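Notes on the Brilter result, second pass

I spent most of 20th August reading a paper that half my feed had already declared a breakthrough. The claim from the Brilter group is that a policy trained on 1,859 kitchen demonstrations can put things back where they belong in a kitchen it has never seen. The headline figure is 79 percent. I have been working on the same problem at Rimbridge for long enough to be suspicious of any number that round-trips so nicely into a press release.

My main complaint is the word "unseen." If the counter is new but the cutting board is the same one from training, what exactly has been generalized? We reran their recipe on our own counter, which is a lot more crowded than theirs.
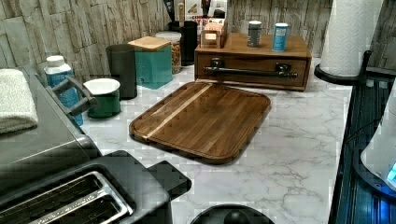 How many trials do you need before a success rate means anything? More than 20 per task, which is what they ran, and preferably with the starting positions picked by somebody who didn't train the policy.

With 20 trials, a single lucky grasp moves the score by five points. Two policies that look far apart in a bar chart can swap places the next morning. The paper has no error bars at all - I went through the appendix twice.

Then there is the wrist camera. The authors say it matters most for thin, shiny parts, and I half believe them.

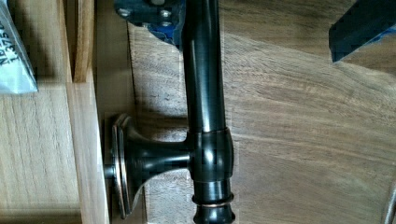 The trouble is that they removed the wrist view and retrained for fewer steps, so the comparison mixes two changes. Maybe the close-up view helps. Maybe the second policy was just undercooked. I'd want both runs at the same length before repeating the claim to anyone.

Our own tally so far is 119 trials, all with the Tsuchiya scoring sheet, where a nudge that leaves the object in the wrong spot counts as a failure. Theirs counts it as partial credit.

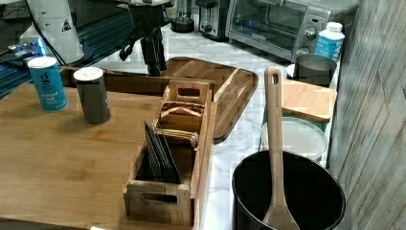

Mehrangiz Shojaei wrote back that I was being unfair about partial credit, and that a strict sheet hides the difference between a policy that nearly gets there and one that never moves. Fine, but then report both. Averaging them into one percentage is how you end up with 79.

I'm holding off on our numbers until the Utum baseline has been through the same trials. It's an old method and pretty dull, and I have a feeling it will land closer than people expect. That should be done in October.

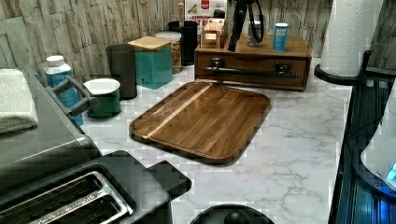
Cutting board at an angle on the marble-look counter, toaster in front.

If you have the Brilter checkpoints running on a different arm, email me, and please send the failures too.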